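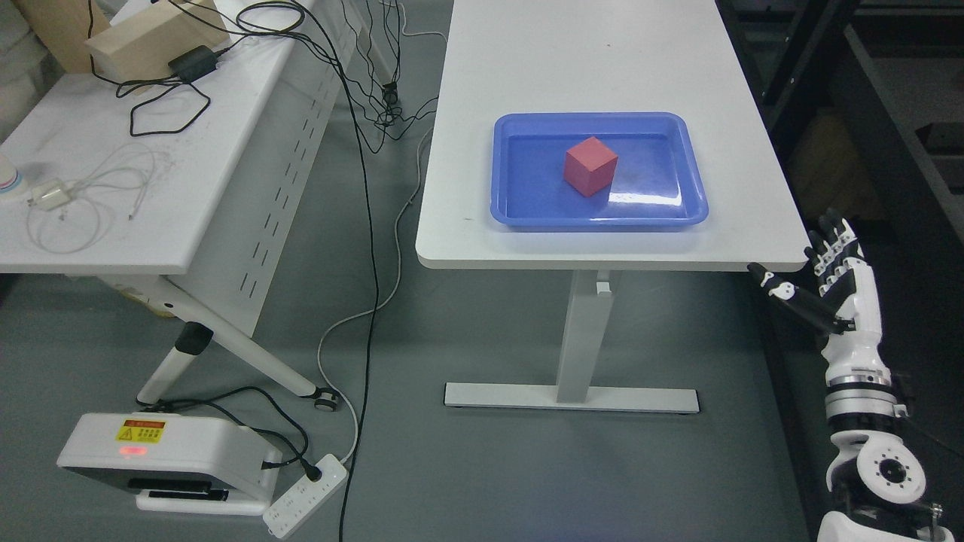 A red block in a blue tray on one of the white tables at Losico.

ZULTEMIER, 30 Oct 2025 - The shared workroom at Losico has new tables and a whole stack of brightly colored plastic trays, and the people who use the place have spent a good part of the month finding out where they like everything to stand.

The tables came from the old Grigaitė training offices across town, which closed in June and had been giving up their furniture bit by bit all summer. Losico paid 800 for the lot, delivery included, and Rozália Kuruc, who runs the workroom and has been after better tables for as long as most members can remember, still sounds pleased when she talks about it.

"I went over there for one table, I really did," she said. "Then I saw the ones with the rounded corners, and there were folding ones with the slotted panel and the little wheels, and I thought, well, we have the floor for it. So I called Sylvain and asked him how big his van was."

Sylvain Vidal's van was big enough, as long as you were willing to go back for a second load, and by the evening the white tables were in and people were already pushing them this way and that. The folding kind went up at an angle to begin with, mostly to leave a path to the power strip, and so far it has stayed that way. Cables are still a sore point. Kuruc has asked Fokon, the electrical shop on the next street, to come by and price a row of extra outlets so that fewer cords have to run across the floor.

The trays were Meriem Abdelaziz's idea. She had grown tired of small parts wandering off to the far end of the bench (and of crawling after them, she adds, at her age) and she went looking for something shallow, with a rim high enough to stop a thing from rolling and low enough that you can still get your fingers in comfortably. She came home with 34 of them.
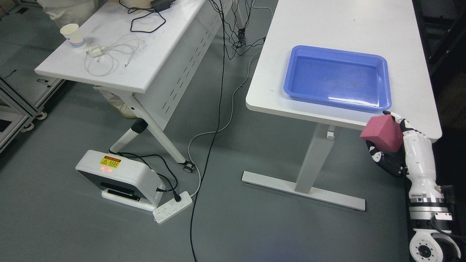 The idea is simple enough that it didn't need much of a meeting, though it got one anyway. Whatever you are handling goes in a tray, the tray stays on the table you are working at, and when you leave for the day the tray goes back on the shelf with nothing in it. Foam blocks and cubes have their own bin now, next to the wood pieces. Drinks may sit on the tables but are supposed to stay well clear of the trays, a rule that Fulgencio Ortuño proposed and has since been caught breaking, by his own cheerful admission, at least three times.

There was a little more talk over colors. Abdelaziz had hoped that blue could be for the white tables and green for the darker workstation, so that a stray tray could find its own way home. Zineb Bensaid, who works at the dark one most afternoons, was all for it.

"The green shows up beautifully on that gray top," Bensaid said. "You can see it from the door. I used to put things down over there and lose them completely, and I have good eyes! Now I set the tray near the front edge and I know exactly where I am."

The color plan is being tried until the end of the year - with a fair amount of borrowing back and forth in the meantime, which seems to bother no one very much.

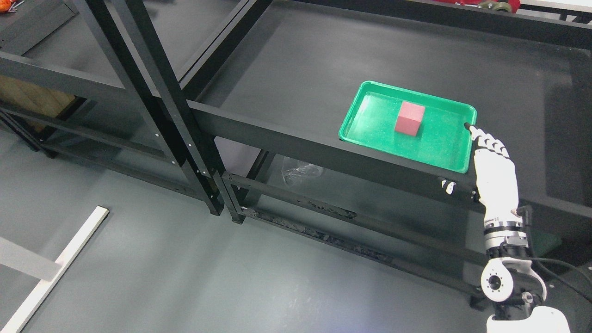 A green tray holding a single red cube on the dark gray tabletop.

Still to come are proper shelves for the far wall and something softer on the floor for people who stand all day. Kuruc puts the cost of both at some 2000, and she would like to have the shelves in first. Anyone in Zultemier with sturdy shelving to pass on is warmly invited to stop in and ask for her or for Vidal, who says the van is available again as soon as he has had the back door seen to.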